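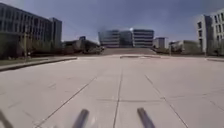
Large-Format Concrete Paving in Open Plazas: Frequently Asked Questions

7 min read

These answers cover grey concrete slab paving in pedestrian plazas and office forecourts. They are written for building managers and grounds staff who look after a finished surface. Structural design is outside the scope.

What is the difference between a paving slab and a cast-in-place panel?

A paving slab is made off site, delivered cured and laid on a bed. A cast-in-place panel is poured where it stays. From standing height the two can look much the same, as both end up as flat rectangles separated by thin lines. The drawings will tell you which you have. If the drawings are lost, lift an inspection cover and look at the exposed edge.

Why are there joints at all?

Concrete shrinks as it cures and then moves with temperature for the rest of its life. A joint gives that movement a place to go. A large area poured or laid without joints will make its own, and they will not be straight.

Are all the joints the same type?

No. Three types are common:

Contraction joints are cut or formed part way through the concrete, so that cracking happens at the bottom of the groove.

Isolation joints go through the full depth and separate the paving from walls, kerbs, columns and pole footings.

Construction joints mark where one day's pour stopped.

Only isolation joints need a compressible filler. Do not pack them with mortar.

The joints are darker than the slabs. Is that a fault?

Usually it is dirt, old sealant or shadow in the groove. Dark joints on pale paving are normal and need no treatment. Look closer if the dark colour spreads onto the slab on both sides, as this can point to water sitting in the joint.

How wide should a joint be?

Follow the project specification. At the Betlow forecourt the sawn joints were specified at 9 mm after sealing preparation, and the isolation joints at 11 mm. Those values suit that site and should not be copied to another one.

How do I deal with scuffs and patches?

Find out what they are first. Rubber marks come off with a neutral cleaner and a stiff nylon brush. Tire marks may need a second pass. Pale patches are often efflorescence, a salt deposit that can be brushed off dry. Patches that follow the outline of an old repair are a difference in mix colour and will not wash out.

Can I use a pressure washer?

Yes, with a fan nozzle kept moving. A pencil jet will etch the surface and strip joint sealant. Test in a corner. The stripe left by a bad nozzle is more visible than the stain it was meant to remove.

Should the whole plaza be sealed?

Not as a matter of routine. A penetrating sealer reduces staining near food stalls and bins. Film-forming sealers change the slip resistance and wear unevenly along walking routes – avoid them outdoors.

What about the edge between paving and planting?

A raised kerb keeps soil and mulch off the slabs and stops mower wheels from dropping over the edge. Check that it does not trap runoff. Where paving falls toward a planted strip, there must be gaps or a drain. Tree roots should be checked yearly along the same line, using a straightedge laid across the first row of slabs.

How often should the surface be inspected?

Once a year at minimum, in dry weather. In cold climates do it in March or once the frost is out of the ground. Record lips between slabs, open joints and loose corners by grid reference. The Zarkholm survey logged 1669 slabs this way and found most of the lips beside service trenches.

Is pale paving too bright in full sun?

It can be. Light grey reflects less than white and stays cooler underfoot than asphalt. Glare complaints tend to come from lower floors facing the open area, and trees in front of those windows help.

Page reviewed by Teodoro Casado, Tuesday, January 14, 2020.

Comments (3)

Bulora: Does the advice on pencil jets apply to exposed aggregate too? Our contractor says it is tougher.

Teodoro Casado: It applies. The stone is tougher but the paste around it is not, and you will lose aggregate.

Tse: We had mortar in the isolation joints along a kerb for years. Two corners spalled before anyone raked it out. Used foam backer and sealant after that.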